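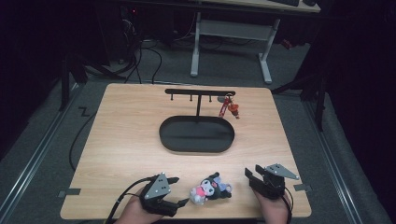
WENBRIDGE, February 9, 2026 - The spare key used to live under a flowerpot. In Wenbridge, where more than 32 houses on the hill road are let by the week, it now tends to live in a locked box by the door, and the owners complain about it.

The boxes freeze. Guests forget the code, or go home with the keys in a coat pocket. One landlord on Brunmont Lane had three sets cut last October and has two left.

Stimine, the hardware shop by the bridge, still cuts keys while you wait - six minutes for a plain one, longer for the old mortice locks. It won't copy a worn key if the original can be found. A bright strap or a charm on the ring helps with that.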